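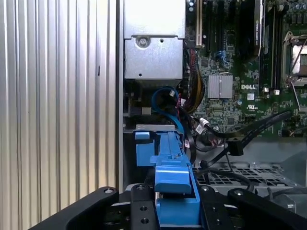 A blue plastic drive carrier and the open inside of a Dell desktop computer.

How Does a Computer Remember Things?

When you save a drawing on a computer, it has to be kept somewhere. In many desktop computers that place is a part called a drive. A drive keeps your files even when the power is off.

Many older drives have round, shiny disks inside. The disks spin very fast, often more than 5 thousand times a minute. A tiny arm moves over them and reads marks made with magnets. The marks are much too small to see.

Newer drives have no moving parts. They store files in chips, and they make no noise — you can't hear them working at all.

How much fits on a drive?

Space is measured in bytes. One letter of the alphabet takes up one byte, so a page with 1000 letters takes up 1000 bytes. People call that a kilobyte. A photo is much bigger than a page of words, and a movie is bigger still.

Word list

Byte: a small piece of computer memory.
Chip: a tiny part that can store or work with information.
File: something saved on a computer, such as a story or a song.

Next page: What Does a Fan Do?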